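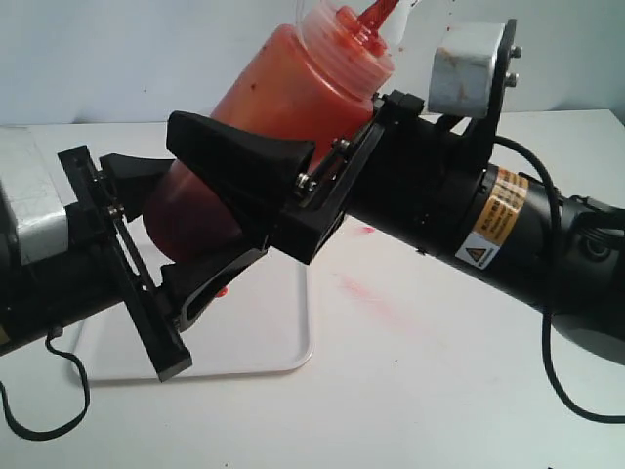
Tuesday, sauce bottle, two arms

Started a little after nine. Margit had the chore list up from last time (the Workstead list, the one with all the kitchen and bench jobs on it) and we went straight to the squeeze bottle, which I have been wanting to try since April. It's a horrible object for a robot and I love it. Soft walls, slippery when there's sauce on the outside, the weight moves when you tip it, and you can see through it just well enough to confuse a depth sensor.

The job as written: pick up bottle, put sauce on the plate, put bottle back. A kid can do it. A kid also makes a mess, so I'm not marking us down much for the tabletop.

Where we are with it

Two grippers on one bottle, in the air, held at a slant -- and that part is good now! The right arm has the upper middle and the left one supports from underneath with the long finger. In the old setup we had a single arm trying to lift, turn and squeeze all at once, and any squeeze firm enough to move sauce also changed the grip enough to lose the angle. Splitting the work was Hamidreza's idea and he gets full credit. One arm holds, the other is free to adjust.

Smears on the table by the tray, and a few flecks got as far as the wall. Torbjørn wants to write that up as a failure. I'd call it a note about nozzle direction. We'll put both in.

Settings, so I don't have to dig for them again: closing limit on the right gripper at 500 in the Odau controller's own units, left one on the soft preset. Going higher on the right dents the bottle before the left has taken any load. The episode I keep going back to in the log is 622. Play it at half speed and watch the right wrist. It gives a little as the left finger comes in under the bottle, then settles, and nobody programmed that correction by hand. I watched it 7 times and made Lizeth watch it too.

So can it do chores yet?

Lizeth asked this over lunch and we argued until the coffee was gone. My answer is yes for holding things, and I mean odd, squashy, badly shaped things, which is a big change from where we were with the Venter grippers. Carrying, handing from one arm to the other, keeping something at an angle: yes. Knowing how much sauce is enough: no. It has no idea. It squeezes for a time, and a full bottle and a half-empty one behave very differently for the same squeeze. Caps are also still on the no list. Ours goes on and off by hand.

Margit's view is that a chore only counts when the cleanup is included, and by that rule we have done zero chores. Fair enough. Wiping the table is on the list as its own item and I think it should move up.

For next time

Wash the bottle, inside too. The specks on the walls make it harder to judge the level by eye.
Check the cable slack on both sides. They both hang in loops down to the table, and I'd like them clear of anything sticky.
Try a shorter squeeze, twice, in place of one long one.
Sølve has mustard bottles coming from the Sarbridge shop. Stiffer plastic, I think. Ask him before ordering more.
Margit to rewrite the chore sheet so "done" has the wipe-down in it.

Left the arms parked and powered off at ten past four. Gripper pads still need a proper clean, the right one first.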